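Hulham Two-Finger Handheld Gripper: Notes from the Curkbridge Open Day
By Wendy Haslam
October 11, 2018

Curkbridge opened its workshop and the adjoining furnished rooms to visitors for one afternoon, and most of the floor time went to the Hulham handheld. It is a two-finger gripper that a person carries and operates directly, with a camera looking forward over the body. Recordings made with it are used to teach robot arms household handling. Emiliano Trujillo ran the sessions and let visitors use the unit after a short briefing. I had it for two turns.

Build

The body is black with a ribbed top. Two large round lobes flank it, and the finger linkages rise between and in front of them. The pivots are exposed metal hardware, reachable with ordinary tools. I prefer this to a sealed cover. Marilou Manalo, who maintains the Curkbridge units, told me she checks the pivots every 33 sessions and has replaced one linkage in that time.

Weight is listed at 580 grams without the cable. The mass sits forward of the hand, and I felt it in the wrist by the end of the first turn. A counterweight is planned for December.

Soft goods station

The bedroom station was the most useful part of the visit. Rigid blocks and cups tell a buyer very little about a gripper. Clothing on a bed is harder: the target has no fixed shape, and the surface under it gives when pressed. 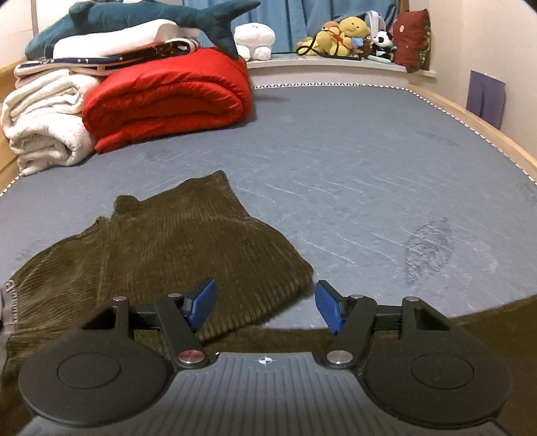
Fingers open over the olive-green corduroy, folded bedding at the far end.

Corduroy is a fair test fabric. The ribs give a textured pad something to bear on, and the cloth is heavy enough to hold a fold. I found that a raised fold could be taken from the side with the fingers partly closed. A flat section needed a push down into the mattress first, then a close. Of 6 attempts on flat cloth I completed 4. Trujillo's own rate was better, and he attributes the difference to approach angle. He comes in lower than I did.

The blue pads are the best component on the tool. They are textured, and on my turns they did not slip once they had closed on a full fold. Thin single layers were less reliable. Macario Olvera, visiting from Zavala, had the same result with a pillowcase and asked for a softer pad option. There is none at present.

Camera view

The wide view keeps both fingers and most of the work surface visible at once. That is the correct choice for this job, and it has costs. Straight edges bow, and objects near the border are hard to judge for distance. Quick turns of the wrist also smear the picture. We reviewed my second turn on a monitor, and the passages where I swung across the bed between grasps showed wide arcs of blur over the mattress. The fingers themselves stayed readable. Operators are told to slow down between grasps, and the advice should be printed on the tool.

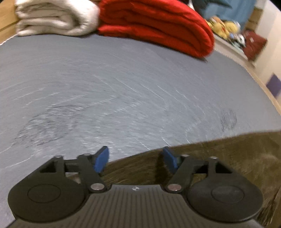 Software

Recordings go into Grokeo, which handles playback and trimming. Import was quick. Trimming is done by dragging two markers, and there is no keyboard control for single steps, so finding the exact start of a grasp takes longer than it should. Nayeli Zepeda demonstrated the labeling screen. It is plain and it works. Export options were not shown.

Verdict

Good pads, serviceable hardware, a sensible camera position. The forward balance is the main fault, and the trimming controls need another pass. Labs working mainly with rigid parts can find lighter tools. For cloth and bedding I would take the Hulham as it stands, and I would ask for a second set of pads with the order.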